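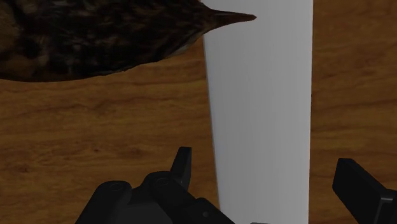 Gripper view in the Kesberg trial kit: the white cylinder between the two sides, bird to the upper left.

January
Print this page | E-mail this page

The Kesberg kit lets you try a gripper on a simulated bench before you spend a cent on hardware, and we're awfully fond of it!
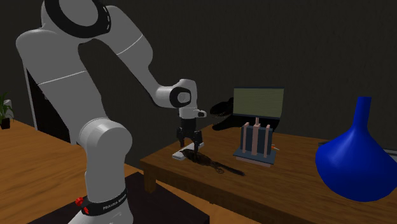
Grippers are compared on the same bench every time, with 84 object layouts to choose from. Pick a side view like this one - fingers open a little over the small white block, with the brush beside it - and you can judge your clearance nicely.

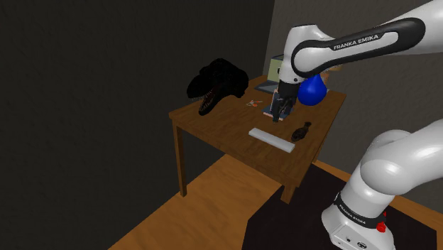
By the Jasevow product desk

Swap the camera whenever you fancy a different angle on the table. Licence for one seat, $1760, Umex controller plug-in included.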